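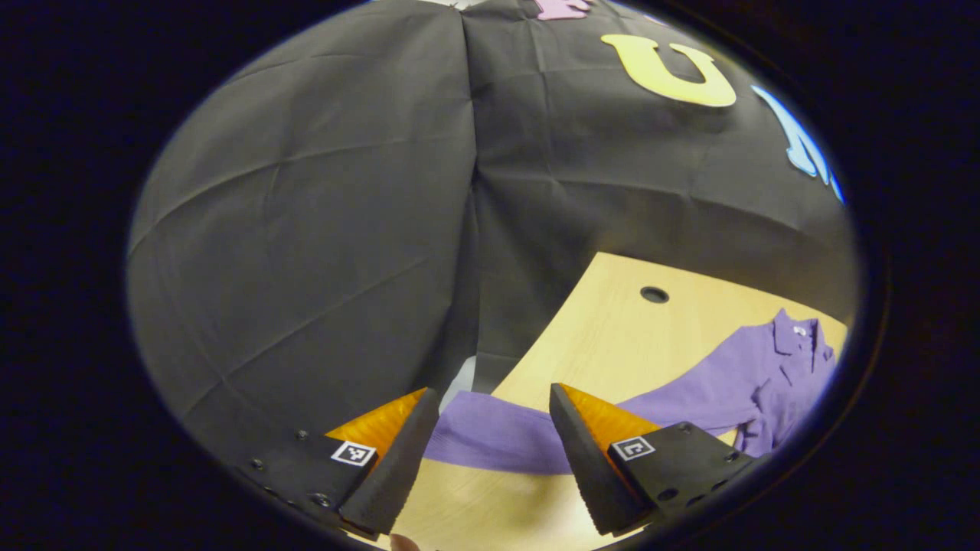
Clothing Store: Folding Knitwear for Issue

Home | News | Residents | Clothing Store | Archive | Contact

The Clothing Store at Mulladville House has revised its guidance on the folding of knitted tops, and the new wording applies to all garments handed in from Mar 30, 2019. Staff and residents who assist at the tables are asked to read it before their next session.

Over the winter the store received 1215 items, of which 1193 were passed on to households in the district. The remainder were held back for repair. Delwyn Paewai, who manages the store, reports that most complaints from households concerned knitwear with stretched sleeves or a hard crease across the front. Both faults can be avoided at the folding stage.

A long-sleeved knit top with a collar should be laid out on a bare table, one garment at a time. The sleeves are dealt with first. Each is drawn out sideways to its full length, with the cuff flat and the wrinkles eased out by hand. Ribbed knits in particular should be smoothed along the rib and never pulled across it. Only when both sleeves are straight should the body be opened out and the collar turned down.

The sleeves are then brought in across the back, one over the other, and the body is folded in thirds from the hem. The finished parcel should fit the shelf width of 17 inches. Garments which do not fit are to be folded again, and must not be pressed into place. Hangers are no longer to be used for any knitted item, including cardigans.

Colours will continue to be shelved together. Lilac, lavender and violet tops now go with the purples on the Sekiguchi shelving by the east wall – they were previously divided between blue and pink, and several could not be found when households asked for them.

Mending remains with Yung-ching Tsang in Room Skurkell. Loose cuffs, dropped stitches and missing collar buttons should be marked with a paper slip and placed in the mending tray before folding. Items left without a slip will be returned to the sorting table.

Printed copies of the guidance are kept in the top drawer of the issue desk. A review will take place in June, and comments may be left with Delwyn Paewai at the store or by telephone on extension 1696.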